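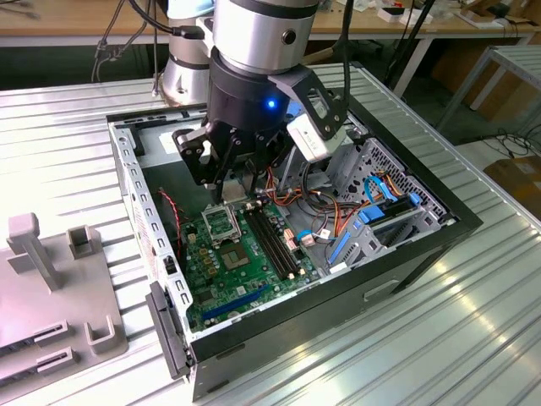 A desktop computer lying on its side with the cover off. The green board is the motherboard.

What is inside a computer?

A desktop computer looks like a plain box. Take off the side panel and you find a lot of parts, and each has its own job.

The case

The case is the metal box that holds everything. In our picture it is black and silver, and one wall has a row of small slots punched in it. Slots and holes in a case can let air through. Computers get warm when they are working, and the air helps to cool them.

The motherboard

The big green board is called the motherboard. The other parts plug into it. Thin lines of copper run through a motherboard and carry electricity from part to part, a bit like roads joining up a town.

The processor and its socket

The processor does the sums and follows instructions. People often call it the CPU, which is short for central processing unit. It sits in a square holder called a socket. The socket in the picture is empty, and its metal lever and plate are raised. Once a processor has been put in, the plate and lever are closed to hold it still.

Memory slots

Look to the right of the socket for 2 long black slots. These are for memory. Memory is where a computer keeps the things it is using right now, such as the game you are playing. When you switch off, this memory is cleared. Work you have saved is kept on a drive.

The expansion slot

The dark blue slot near the bottom is for adding an extra card. One kind of card helps a computer draw pictures on the screen. Another kind improves the sound.

Words to know

Capacitor: a small part that stores a little electricity and lets it go again.
Chip: a tiny electric circuit in a hard cover.
Socket: a holder that a part fits into.

Stay safe

Never open a computer by yourself. Ask an adult, who must switch it off and unplug it first.

Written by Shirley Rudd. Checked by Ifeoma Ogundipe. Last updated 8/1/19.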